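Kiladmont Residents' Board > Shared Dining Room and Kitchen > Table care and tableware

Topic: Proposed standard for setting and clearing the shared tables
9 replies

Marras_House_Office
Posted in October, 9:14 am

Residents are invited to comment on a draft standard for the shared dining room. The draft covers three matters: the tableware to be kept in general use, the order in which a table is cleared, and the care of the wooden tabletops. It would replace the single sheet now posted beside the serving hatch.

Two views of the tables and tableware follow.

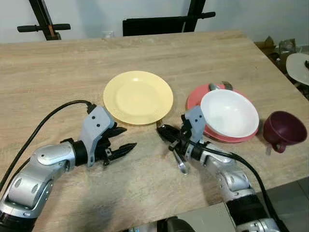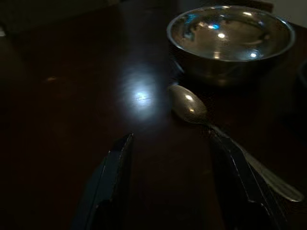 The draft reads as follows.

1. Plates, bowls and cups in general use shall be returned to the open shelf after washing. Utensils shall be returned to the drawer and shall not be stored in cups.

2. At the end of a meal, each table shall be cleared by the persons who used it. Plates are to be stacked with the largest at the bottom. Bowls may be placed on top of plates. Cups are to be carried separately.

3. Tabletops shall be wiped with a damp cloth and dried at once with a second cloth. No spray polish may be used. The House Office will apply Collix table oil twice a year.

4. Hot pans and serving dishes shall be placed on a mat.

5. Tables shall be left clear by 9:30 pm.

Comments will be received in this thread for 72 hours. Please state the number of the item to which your comment refers.

northstair_4
Posted 9:52 am

Regarding item 2. I support the item in general but ask that the wording on bowls be reconsidered. A bowl placed on a plate is stable only if the plate has been scraped. When food is left under the bowl, the stack slides on the way to the hatch. I have seen this occur on several evenings, and on one of them a serving plate was lost.

I suggest: "Plates shall be scraped before any item is placed on them."

quietcorridor
Posted 10:20 am

Regarding item 2. I do not agree that bowls should be stacked on plates at all. Bowls should form their own stack. A mixed stack must be taken apart at the sink, and the person at the sink is often not the person who built it. The time saved at the table is spent again at the other end.

northstair_4
Posted 10:31 am

In reply to quietcorridor: with a full table of diners I would accept this. For one person eating alone, two stacks consisting of one plate and one bowl would mean two trips across the room. The standard should allow for both cases.

lentils_and_rye
Posted 11:05 am

I wish to raise the matter of utensils, which the draft addresses only in item 1. It does not say how they are to be carried. The usual practice is to lay them in the top bowl with the handles out over the rim. This works for a spoon. With knives it is less satisfactory, as the handle is the heavier end and the knife tends to tip out.

I would prefer that a utensil tray be kept on each table during meals. The Fastitz trays used in the upstairs pantry are shallow and wash easily. The pantry has three that are seldom used.

Also regarding item 4: does this apply to metal mixing bowls when they are used for serving? I ask because salad is often brought out in one, and a cold bowl does the wood no harm that I know of.

Marras_House_Office
Posted 11:40 am

In reply to lentils_and_rye:

The trays in the upstairs pantry may be moved for a trial period. Please do not remove them before a notice has been posted, as the pantry list must be amended first.

Item 4 was intended to apply to hot items only. A metal bowl holding cold food may be placed directly on the table. It should be lifted when it is moved and not pushed. Most of the fine scratches recorded at the last inspection were curved, and the inspector attributed them to bowls and serving dishes being turned or slid while people served themselves.

oldfloorplan
Posted 12:26 pm

Regarding item 3. I must object to the ban on spray polish as written. Before I moved to Kiladmont I was responsible for the upkeep of a reading room with long wooden tables, and a light polish was used there for many years without damage. The draft gives no grounds for the change. It also treats every table in the house as if it had the same surface.

A glossy, sealed top does not take up oil. The oil remains on the surface, collects dust and marks sleeves. A pale top with a worn finish is a different case and may well benefit from it. I ask that the House Office establish which tables are sealed before any oil is purchased.

quietcorridor
Posted 12:49 pm

I support the comment on oil and disagree with the comment on polish. The difficulty with spray polish in a dining room is that it reaches the plates. On two occasions this year a resident polished one end of a table while others were still eating at the other end. A reading room does not have this problem.

If polish is to be allowed, it should be applied by the House Office only and outside meal hours.

oldfloorplan
Posted 1:15 pm

That condition is acceptable to me. I would add that the cloth matters as much as the product. The green scouring pads kept by the sink should never be used on a tabletop of any kind, and the draft should say so. A drop of water on the back of the hand is enough to test a finish: place it on an out-of-sight part of the top, wait ten minutes, and look for a dark spot. If there is none, the surface is sealed.

hatch_side_table
Posted 2:03 pm

Regarding item 5. The time of 9:30 pm is too early for residents who work evening shifts. There are several of us, and we commonly sit down to eat at nine. The current sheet allows until 10:30 pm, and I am not aware of any complaint about it.

Regarding item 2, I would ask that cups be given more attention. More cups are broken than plates. In most cases the handle is lost, and this happens when cups are hung from the fingers of a hand that is already holding a stack. "Carried separately" may be read as allowing this. The words "in a separate trip or on a tray" would be clearer.

I would also ask what is meant by "tableware in general use." Some residents keep their own plates on the open shelf, and these are used by everyone. If personal items are to remain there, they should be marked on the base.

Marras_House_Office
Posted 4:30 pm

The House Office thanks residents for their comments. The following changes have been entered in the draft.

Item 1. Personal tableware placed on the open shelf will be treated as being in general use. Residents who do not wish their items to be used by others should keep them in their own cupboards. The House Office will not replace personal items broken in shared use.

Item 2 now reads: "Plates shall be scraped before any item is placed on them. Where more than 3 persons have eaten at a table, plates and bowls shall be stacked apart. Otherwise, bowls may be placed on plates. Cups shall be carried in a separate trip or on a tray. Knives shall not be carried in a bowl."

Item 3. The purchase of oil is on hold. Each tabletop will be tested by the method described by oldfloorplan, and the results will be posted here. Spray polish remains prohibited for residents. Scouring pads are prohibited on all tabletops.

Item 4 now begins with the words "Hot pans and hot serving dishes." A sentence has been added requiring that bowls be lifted when moved.

Item 5 remains open. The request to keep the present time of 10:30 pm has been noted, and comments from residents on the ground floor, whose rooms adjoin the dining room, would be of use before a decision is made.

A budget of 200 dollars has been set aside for cloths, mats and trays. Requests for specific items may be added to this thread until comments close.

lentils_and_rye
Posted 4:58 pm

I request that part of the budget be used for cork mats. The woven mats now in the drawer let heat through, and the largest of them does not fit under the stockpot. I remain of the view that the rule on knives will not be followed until the trays are on the tables, and I would ask that the two take effect on the same day.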